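**Tag der offenen Tür bei Troncoso, Halle Hirnham: Eindrücke Geschirrzelle**

**kantenfilter** schrieb:

War im Juli dort, Vorführung um 14 Uhr. Gezeigt wurde das Einräumen von Tellern und Schalen in einen handelsüblichen Geschirrkorb, Parallelgreifer, Kamera am Handgelenk. Steuerung von Arau, Planung über Skatbridge. Angesagt waren 100 Zyklen ohne Eingriff. Gesehen habe ich davon nur den Anfang, danach wurde die Gruppe weitergeschoben. Hat jemand den Rest verfolgt?

**T_Janssen** schrieb:

Ja, bis zum Schluss. Es gab 3 Eingriffe, alle beim Absetzen. Der Teller kommt auf einer Zinkenspitze auf statt dazwischen, die Kraftschwelle löst aus, der Arm bleibt stehen. Greifen vom Tisch war unauffällig.

**momentenwaage** schrieb:

Dann sind es keine 100 Zyklen ohne Eingriff. So etwas gehört auf die Tafel neben der Zelle. Dort stand am Nachmittag immer noch die alte Zahl.

**kantenfilter** schrieb:

> alle beim Absetzen

Wundert mich nicht. Der Korb wird laut Vorführer einmal pro Schicht eingemessen und danach als ortsfest angenommen. Bei Kunststoff auf glatter Unterlage halte ich das für mutig.

**T_Janssen** schrieb:

Widerspruch. Die Lage wird vor jedem Absetzen aus dem Handkamerabild nachgeführt, das habe ich am Bedienpult gesehen. Schwach ist die Zuordnung der Zinken: Das Muster wiederholt sich, ein Versatz um eine Teilung passt fast genauso gut. Ohne Außenkante im Bild ist das mehrdeutig.

**momentenwaage** schrieb:

Bei einem Greifer mit 2.000 g Nennlast würde ich zuerst die Fingerbacken ansehen. Wenn der Teller darin kippt, nützt die beste Zuordnung nichts.
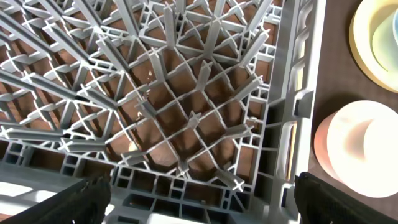
**Ásdís Arnardóttir**
*Inbetriebnahme, Troncoso*

Zur Klärung, ich habe die Zelle an dem Tag betreut. Beide haben teilweise recht. Eingemessen wird einmal pro Schicht, nachgeführt wird zusätzlich über die Handkamera. Im Bild sind die kreuzförmigen Zinken von oben zu sehen, rechts die Seitenwand. An Wand und Ecke richten wir die Zuordnung aus. Die Zinken allein reichen dafür nicht, da stimme ich Herrn Janssen zu. Bei den überstrahlten Geschirrteilen rechts ist der Rand schlecht zu finden, die Belichtung war auf den Korb eingestellt.

Die Tafel hätte geändert werden müssen. Das lag bei mir.

**momentenwaage** schrieb:

Danke. Und das Kippen in den Backen?

**Ásdís Arnardóttir** schrieb:

Wird nicht gemessen. Die Logdaten geben nur Fingerweite und Kraft her. Adi Yusof prüft gerade andere Beläge, Ergebnisse habe ich noch keine.

**kantenfilter** schrieb:

Einmessen nehme ich zurück. Die Kraftschwelle würde mich trotzdem interessieren, fest oder je nach Teil?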